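Why Does Sorting Stuff Make Your Brain Happy?

By Bernice Darko

Have you ever dumped out a whole box of crayons and lined them up by color, just because it felt good? You were doing what scientists do all day long! Putting things into groups is called classifying, and people have been at it for thousands of years.

Think about a library. If the books were piled up any old way, finding the one about sharks could take you all afternoon. But the shark books live with the other fish books, and the fish books live near the other animal books, so you can walk almost straight to them. Pretty clever, right?

Sorting starts with a question. Say you have 16 buttons. You could ask, "How many holes does it have?" and make one pile with two holes and one pile with four. Or you could ask, "Is it shiny?" and end up with totally different piles, from the very same buttons! Neither way is wrong.
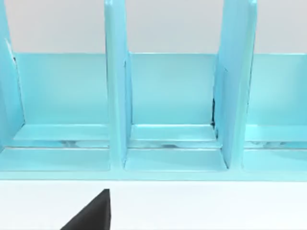
Upright dividers help keep groups apart.

Scientists sort living things, too. Does it have a backbone? Does it have feathers? Does it lay eggs? A bat flies like a bird, but it has fur and feeds its babies milk, so it goes with the mammals (that's your group, by the way). And a whale is in there with you!

Sometimes things refuse to fit. The platypus has fur AND lays eggs, and when people in Europe first studied one, some of them thought it was a trick! It is a mammal, just a very unusual one.

Try it yourself!
Grab a handful of leaves, coins or socks. Pick one question and make your piles. Now mix everything up and pick a new question. Then let a friend look at your piles and guess what your question was. My niece Jeptoo once sorted her rocks by "which ones look sleepy," and it took me forever to guess it!

Word to know
Classify (CLASS-uh-fy): to put things into groups by how they are alike.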